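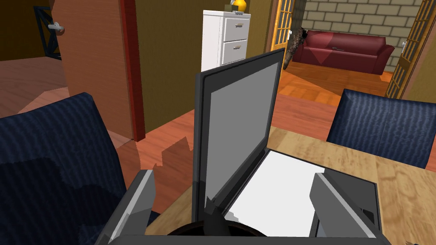

**Project report, robotics lab course – group Lamness**
Salamatu Akolgo, Teodor Solheim, Napaporn Boonchu
Supervisor: Helge Sjöberg

## What we set out to do

Our task was to get a simulated arm to close an open laptop on a table in a furnished apartment, using only the wrist camera and the joint readings. We trained on demonstrations and ended up with 3,791 of them after cleaning. The policy is called Fledance (Teodor's name, and it stuck).

We picked laptops over drawers because a lid is such a nice problem! It has to be pushed from the right side, along an arc, and the base slides away if you get greedy.

## The fault

In April we ran our first full evaluation, 313 episodes, and the success rate looked great. Then Napaporn watched some replays at normal speed and saw that in 51 of the "successes" the arm never touched the lid. It came down low, put a finger against the side of the base and kept pushing. The laptop slid, the contact solver started to jitter, and after a second or so the lid snapped shut by itself.

The success check only asked for the hinge angle at the end of the episode. It didn't care how the lid got there.

On a real arm this would be a safety matter. We logged the side force during those pushes and it sat at the gripper limit until the episode timed out. A real laptop would go off the table, or a finger would bend, or somebody's hand would be in the way.

## Finding the cause

We had two guesses:

- **Bad demonstrations.** Salamatu went through the set looking for side pushes and found a few, all from the first batch, but too few to explain it.
- **Hinge damping.** When we imported the laptop model into Stakex, the damping value was dropped and replaced with zero. Any shaking at the base went straight into the lid.

The second one was it. With damping restored, the same 51 starting positions gave no snapping lids at all. The arm still pushed the base, though, so the policy had a real aiming problem that the bug had been hiding – we were almost happy to see it fail properly.

## Changes

1. Damping is now checked at import, and the run stops if it is missing.
2. Success requires finger contact with the lid during the closing motion.
3. An episode ends as a failure if side force on the base stays high for 800 ms.
4. The early side-push demonstrations are out of the training set.

Valter Sundqvist from the Sandberg group helped us with the third one, and his group now has the same stop in their drawer task.

## Still open

The approach is too low when the lid is turned away from the camera. Teodor thinks a second view would fix it, Salamatu wants more varied start poses first. We are trying the start poses, and the retraining job is in the queue.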